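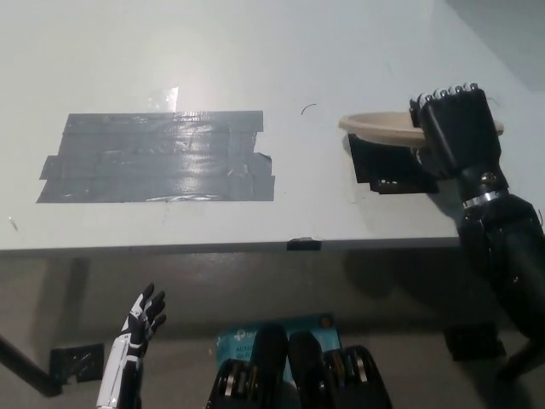 Girnby Two-Arm Home Helper: can it do my chores yet?
Posted February 2024

I have wanted a robot to do my dishes since I was old enough to be told to do the dishes. So when the folks at the Sodus makerspace said I could come spend an afternoon with the Girnby, I cleared my calendar and drove the 80 miles with a bag of snacks and very high hopes!

Quick background if you haven't been following these things. The Girnby is a two-arm machine with proper fingered hands, sold to labs and small shops, and the company keeps hinting that a home version is on the way. You can run it yourself with a controller (fun, and so much harder than it looks) or let it run on Kaushik, the software that learns a chore from watching you do it. I tried both.

I started with the easy stuff, which for a robot means picking up a bowl and putting it down someplace else. Light bowls are a sneaky test. Squeeze too hard and you fold the thing, too soft and it slides out of the fingers. With Kaushik running, I gave it 10 tries and it got 5. Half! I know that sounds terrible, but two years ago I watched an older machine in Vukville knock every single bowl on the floor, so I was kind of thrilled. The misses were mostly the fingers closing a hair too early and bumping the bowl away, and then it would just stand there like it was waiting for somebody to come fix it. I fixed it. That's a chore too, if you think about it, and it was mine.
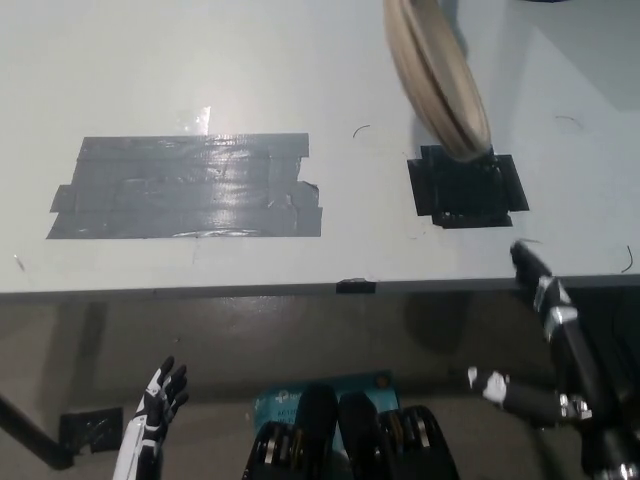

Speed is where my dishwasher dreams took a hit. One bowl, from reach to let go, took longer than it takes me to empty the whole top rack, and I'm slow, I talk on the phone while I do it. Setup eats your time as well. A work table for one of these ends up with tape all over it, and you can see the big gray patch on the left with the smaller black one over to the right. I wouldn't love that on my kitchen table! There are a few little dark hairs or fibers lying around on the tabletop too, and I kept thinking how I'd wipe those off without even noticing I'd done it. The Girnby has no idea that crumbs and fuzz are part of the job. Moving a bowl is a task. Cleaning up is 30 little decisions you make with a sponge in your hand, and I didn't see it make one of those.

Driving it by hand was my favorite part. The fingers follow you nicely, the wrist turns smoothly, and after a while I quit thinking about the controller. My shoulders were killing me by the end though.

Shop-floor work is a different story, and I think that's who should be looking at this now. Same part, same spot, same bin, all day long, with a person close by to rescue it. It could earn its keep there in a slow and steady way.

Good: gentle hands, quiet motors, easy to teach a simple move.
Not so good: slow, gives up fast, needs a babysitter, takes up a whole corner.

I'm giving it 5 out of 10 for home use, and I'd go higher for a small shop. If they bring out the home version I'll be first in line to borrow one. Buying, not yet. I still have a sink full of plates to get to tonight.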